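Remard Seasonal Routes: README

Version 2, dated 2020-08-05

Remard Seasonal Routes is a table of scheduled and charter passenger flights to leisure airports, put together from published timetables. It covers two seasons, summer 2019 and summer 2020, for 40 departure airports and 6 destination airports. The data set is meant for people who study seasonal air service, regional airport planning or package travel. It does not contain fares, bookings or anything about individual passengers.

What is in the package

routes.csv has one line per route, carrier and season.
frequency.csv has weekly departures for each line in routes.csv.
airports.csv has airport names, codes, country and time zone.
changes.txt lists the corrections made between versions.

All files are UTF-8 with commas as separators. Dates are in year-month-day order. Times are local to the departure airport. An empty cell means the value was not published. A zero in frequency.csv means the route was listed but had no departures that week.

Main columns in routes.csv

route_id: a stable key, the same in both versions of the data set.
origin, destination: three-letter airport codes.
carrier: the airline that sells the seats.
operator: the airline that flies the aircraft. Often the same as carrier, but not on wet-lease flights.
service_type: S for scheduled, C for charter, M for a flight sold both ways.
first_date, last_date: first and last planned departure in the season.
seats: seats per departure, from the planned aircraft type.
status: planned, reduced, suspended or withdrawn.

Sources

Most of the lines come from seasonal timetables released by airports. Charter flights are thin in those documents, so they were filled in from the program lists of two tour operators, Sitar and Prata. Where an airport timetable and a program list disagreed on a departure time, the airport timetable was kept. Where they disagreed on the operator, the program list was kept.

Seat figures are planned figures. They are not load figures and should not be read as passenger numbers.

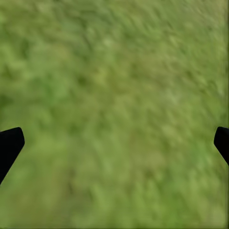 Tritero wrote in to ask whether a route marked suspended in spring and then flown again in July should count as one route or as a new one, and said that its own totals came out too high when it treated the restart as a separate line. The data set keeps it as one route. The route_id does not change, the status goes back to planned or reduced, and the gap shows up as zeros in frequency.csv. To count active routes in a given week, use frequency.csv and leave out the zeros.

Known problems

Summer 2020 is unsettled. Many timetables were reissued several times, and the data set holds only the last one available when the version was closed. Weeks after that date are plans and may not be flown.

Flights marked M can appear in both an airport timetable and a program list. Duplicates were removed by matching origin, destination, operator and departure time. A few pairs with different times may remain.

Night flights that leave after midnight are filed under the new day. Some airports print them under the day before, so weekday patterns may differ from the printed source.

Use and citation

The files may be copied and reused with credit to Remard Seasonal Routes and the version number. Please state which season you used. Corrections should include the route_id, the column and a link to the timetable that shows the right value. Accepted corrections go into changes.txt with the next version.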